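Our project studied how students at the Gumora residence share meals. We gave a short survey to 39 students in January.
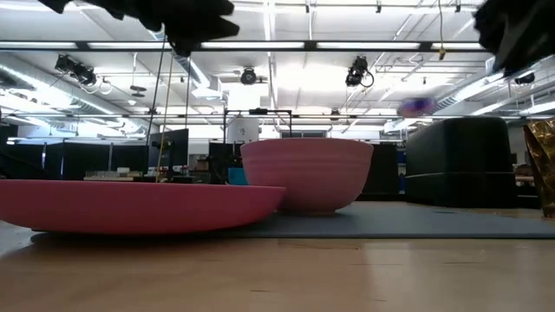
Yamila Medina wrote to us that eating alone was the hardest part of her first term.

Many of the others agreed with her.
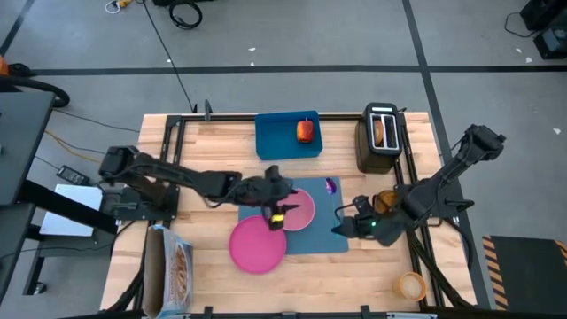 Shared meals need simple rules about washing up. One group gives every person a cup of one colour, for example a see-through orange one, and each person washes only their own.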